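I got sober in January, and for the first 30 days I listened to one record. It was the second Tirkura album, the one with the gray sleeve, and I only had it because Ute Reuter left it at my place when she moved. I'm writing this down because a few people asked what I was playing back then, and I keep giving them different answers.

Tirkura never got big. They put out three albums and a live EP, and most of the write-ups I've read spend more time on the breakup than on the songs. Dirk Reinholz sang and played guitar. Erlinda Javier played bass and wrote more than she got credit for, at least on the first pressing. The drummer changed every year or so.

## The record

Side one is fast and I didn't care for it much at first. Side two is where I lived. "Pfeiffer" opens it, six minutes with no chorus, and then comes "Binstead," which is mostly piano and Javier singing low. She missed a note in the second verse and they kept it. I must have heard that note a few hundred times. My turntable skips near the end of the side, so I still expect a jump there when I hear the song anywhere else.

I read an old interview where Reinholz said he wrote the lyrics during a bad stretch and couldn't remember finishing them. He had quit drinking by the time the album came out. He didn't make a big deal of it. The interviewer asked twice and he went back to talking about microphones.

That stuck with me more than the meetings did in the first couple of weeks. I went to the meetings anyway. I played the record before I left the house and again when I got back.

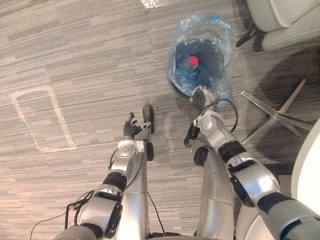 ## Seeing them play

They got back together for a short run this year, and Juwita Subramaniam had a spare ticket for the Bumeo. I hadn't been to a show without a drink in my hand since I was nineteen. I said yes, then no, then yes again the afternoon of the show.

We stood on the left near the wall. I had a ginger ale and then a water. The opener was a solo act, Reinhold Brandes, who played accordion through a lot of pedals and went on too long. Tirkura came on at nine and did 41 minutes before a break, almost all from the first album. The sound was muddy up to the third song, then somebody fixed it.

They did "Binstead" in the second half. Javier sang the verse clean this time, and I noticed I was a little let down by that. The man next to me had his eyes closed the whole song.

I left before the encore. Juwita stayed and told me later they played two covers and a new one. I took the 117 bus home and didn't put anything on when I got in. The gray record is back at Ute's now. She wanted it, and I've ordered my own copy, but it hasn't shipped yet.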